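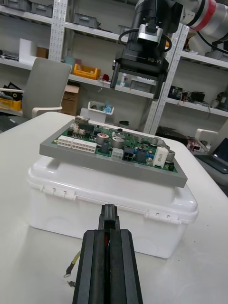 About > Kimora Bible Institute > Who We Are

About Courses Faculty Library Admissions Contact

Kimora Bible Institute is an independent school of Scripture for adults. It offers evening and weekend courses in the Old and New Testaments, biblical languages, and the history of Christian teaching. The Institute is not attached to a single denomination. Its students come from many churches, and some come from none.

Our History

The Institute began as a reading group of six people who met to study the book of Genesis. The group took the better part of two years to complete the first eleven chapters, and the notes kept from those meetings became the basis of our first course, The Garden and the Nations. That course is still taught each fall. It considers the creation accounts, the naming of the animals, the flood, and the scattering at Babel, and it remains the usual starting point for new students.

Our Director

Jean Pollock has served as Director since the Institute adopted its present charter. She teaches the course on Leviticus and Deuteronomy and oversees the appointment of faculty. Under her direction the Institute introduced a two-year certificate and opened its reading room to the public on weekday afternoons.

What We Teach

The Institute offers 23 courses, of which six are required for the certificate. Hebrew and Greek are taught from the beginning, and no earlier study is expected.

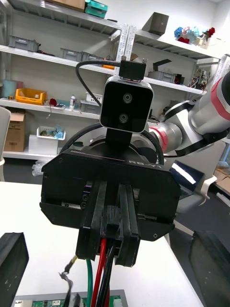 Our courses in the Wisdom books give close attention to the pictures a text uses. Students are asked to say plainly what a figure of speech describes before they discuss what it teaches. Ecclesiastes 4:12 is an early assignment: "a threefold cord is not quickly broken." The verse speaks of strands joined into one. The red, green, and thick black cables running down beneath the two black fingers are three separate lines, and a reader who has noted that difference is better prepared to ask why the writer chose a cord. The same method is applied to Proverbs and to Job.

The Library

The Joo Reading Room holds 2,000 volumes, including commentaries, atlases, and concordances. Enrolled students may borrow up to four books at a time. Visitors are welcome to read on site. A collection of 200 recorded lectures is available at the desk.

Statement of Purpose

The Institute exists to help adults read the Bible carefully and in good company. We hold the Scriptures to be the Word of God. Faculty affirm the Nicene Creed; students are not required to do so.

Admissions

Applications for the spring term are received through the end of November. Late applicants may be admitted where places remain and should write to the Office of Admissions, stating the course desired.

Page last reviewed December 12, 2023.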